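Como cuidar de tampos brancos mate sem os estragar

Os tampos brancos de acabamento mate ficam bem em quase todas as divisões e são fáceis de combinar. Dão, no entanto, mais trabalho do que os escuros. Qualquer marca de café, risco de lápis ou dedada de gordura nota-se logo, e os produtos errados deixam zonas brilhantes que já não saem. Juntei nesta página o que tenho feito em casa e na oficina ao longo dos anos, incluindo algumas dicas que me chegaram por correio de leitores.

Limpeza do dia a dia

Um pano de microfibras bem torcido, água morna e uma gota de detergente da loiça chegam para quase tudo. Passe o pano em movimentos largos, de uma ponta à outra, e volte a passar outro só com água. Seque no fim com um pano de algodão. Se deixar secar ao ar, em zonas de água dura aparecem auréolas de calcário.

Evite as esponjas com lado verde, os cremes abrasivos e a palha de aço. A esponja mágica, branca, também é abrasiva, embora pareça macia. Pode usá-la numa marca teimosa, com pouca força e poucas passagens, mas não no tampo inteiro.

Ceras e sprays de dar brilho não servem para superfícies mate. Deixam uma película irregular que agarra o pó. Se já aplicou e se arrependeu, água morna com detergente, duas ou três vezes, costuma levar a maior parte.

Nódoas

Café e chá: bicarbonato de sódio com água, em pasta mole. Deixe atuar cinco minutos e retire com um pano húmido, sem esfregar.

Caneta esferográfica: álcool num disco de algodão, aplicado a toques. Troque de disco assim que ficar sujo, para não espalhar a tinta. Experimente antes num canto escondido, porque há lacados que amolecem com álcool.

Curcuma e caril: limpe imediatamente. Se a nódoa amarela já entranhou, ponha a mesa perto de uma janela com sol durante uns dias. Em julho a minha demorou uma tarde e meia a clarear.

Cola de etiquetas: óleo alimentar, dez minutos de espera, e raspar com um cartão de plástico velho. Depois lava-se a gordura com detergente.

Cera de vela: deixe endurecer, levante com o mesmo cartão e passe água morna no que sobrar.
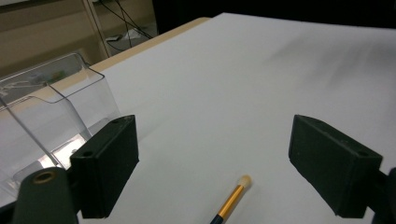
Marcador permanente é o pior caso. O álcool tira boa parte se a marca for recente. Nas antigas fica quase sempre uma sombra, e insistir só aumenta o estrago à volta.

Juntas e arestas

A água estraga mais tampos do que os riscos. Entra por uma aresta mal fechada ou pelo furo de uma torneira e incha o aglomerado por dentro. Passe o dedo pelas arestas de vez em quando e, se sentir uma orla levantada, trate dela logo.

Para colar orlas uso ferro de engomar a temperatura média, sem vapor, com uma folha de papel vegetal pelo meio. Aquece-se um palmo de cada vez e carrega-se com um bloco de madeira até arrefecer. Uma orla solta em 50 cm resolve-se em menos de um quarto de hora. Quando a cola original já não pega, aplico cola de contacto nas duas faces e espero o tempo que vem na embalagem.

Onde houver madeira à vista junto ao branco, tape-a com fita de pintor antes de aplicar silicone ou tinta. A madeira clara sem acabamento absorve tudo e fica manchada.

Riscos e lascas

Riscos finos, que não se sentem com a unha, disfarçam-se com uma boa limpeza. Os outros precisam de massa de retoque branca. O problema está no tom, porque há brancos frios, brancos amarelados e brancos acinzentados. Leve uma peça do móvel à loja, uma prateleira ou uma gaveta, e compare à luz do dia. A minha secretária Plorkholm, com 139 cm de largura, levou três tentativas até eu acertar no tom.

Aplique a massa em camadas finas com uma espátula de plástico. Deixe secar bem entre camadas e, na última, retire o excesso com o pano húmido enquanto ainda está fresca. Lixar depois de seca deixa quase sempre um halo em volta.

Bases e proteções

A leitora Iraís Cuautle escreveu a perguntar se as bases de borracha são seguras. Depende da borracha. Algumas, sobretudo as pretas, libertam plastificantes que amarelam o branco com os meses, e essa mancha não sai. Prefiro feltro ou cortiça. O feltro autocolante compra-se em folha e corta-se à medida – fica mais barato do que as rodelas já cortadas.

Para tachos quentes, use sempre uma base grossa. Um tabuleiro acabado de sair do forno marca a maioria dos laminados e lacados, mesmo que só lá fique um instante.

Em mesas de trabalho vale a pena ter um tapete de corte. O meu tem 66 cm de comprimento e guardo-o deitado, porque enrolado ganha ondas e nunca mais assenta. Lave-o com água fria.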